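Le bac rose ne range rien

On nous promet des tiroirs apaisés et des établis de moine. Enquête chez ceux qui trient vis, piles et condensateurs, et qui ne retrouvent toujours pas leur tournevis.

Farhad Vahidi possède 38 boîtes. Il les a achetées en deux fois, après avoir suivi une formation en ligne de la maison Claltau, qui vend à la fois la méthode et les récipients. L'idée est simple : à chaque famille de petites pièces sa couleur, à chaque couleur son étagère. Les résistances vont dans le vert, les connecteurs dans le bleu, le reste dans le rose. Au bout de quelques mois, le rose débordait.

« Le reste, c'est presque tout », reconnaît-il en poussant du pied un carton de câbles qui n'a jamais trouvé sa teinte.

Le rangement des petites choses est devenu un commerce. Giltard propose des coupelles empilables, Nikzad des tapis d'établi, Clostex une gamme complète de bacs à parois inclinées, censées faciliter la prise. J'ai demandé à cette dernière enseigne en quoi l'inclinaison facilitait quoi que ce soit. On m'a renvoyé vers une brochure, où l'on voyait une main souriante, si une main peut sourire, plonger vers trois boulons impeccables. Chez moi, les boulons ne sont jamais trois.

Mehrangiz Mazandarani répare des amplificateurs depuis 13 ans dans un ancien magasin de chaussures. Elle se méfie des méthodes. Son établi tient en deux récipients et un tapis : un bac pour ce qui arrive, une coupelle pour ce qui est en cours. La coupelle ne reçoit qu'une pièce à la fois, parfois deux quand elle est pressée. Elle a essayé les casiers à tiroirs transparents, en a rempli 900 grammes en une soirée (elle a pesé, par curiosité) puis a renversé le tout en voulant le déplacer. Le tri avait pris quatre heures. La remise en vrac, une seconde.

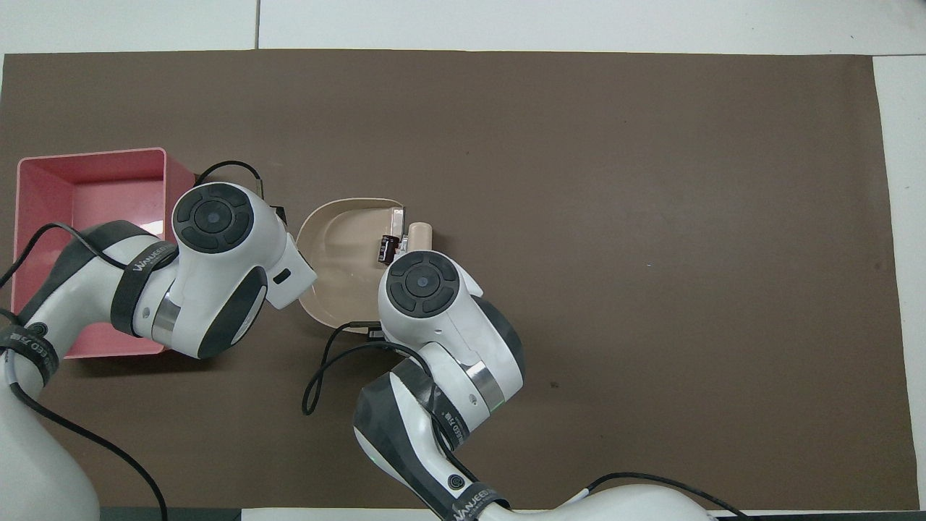

Reste la question du condensateur, qui revient dans toutes les conversations d'atelier. C'est un petit cylindre, il roule, il ressemble à son voisin et porte sa valeur en caractères minuscules. Faut-il le classer par capacité, par tension, par taille ? Les partisans de la capacité ont des étiqueteuses. Les autres ont des bocaux. Povilas Sakalauskas, qui enseigne l'électronique à des adultes en reconversion, a longtemps défendu l'étiqueteuse. Il a changé d'avis en janvier, au moment de l'inventaire : ses élèves remettaient les pièces n'importe où, mais dans des compartiments parfaitement étiquetés.

« Avec un bocal, au moins, on sait qu'il faut regarder ce qu'on prend », dit-il.

Il admet tout de même un mérite à la coupelle peu profonde. Les doigts y entrent, l'œil aussi. Le tapis brun, lui, laisse Povilas froid : les pièces sombres s'y voient mal et les miettes très bien. Les vendeurs parlent d'ergonomie, mot commode quand on vend du caoutchouc au prix du cuir.

Amancay Ibarra, elle, a vendu son système. Il lui restait à peu près 4000 composants triés, fruit d'un hiver entier. L'acheteur n'a voulu que les boîtes. Elle a gardé le contenu dans un seau, sous l'évier, et raconte qu'elle y retrouve ce qu'elle cherche une fois sur deux. Avant, avec les étagères colorées, c'était pareil, mais elle mettait plus longtemps à s'avouer vaincue.

Je suis retourné voir Farhad Vahidi avant d'écrire ces lignes. Il venait de commander un nouveau lot de bacs. Des gris, cette fois, pour ce qui ne tenait plus dans les roses.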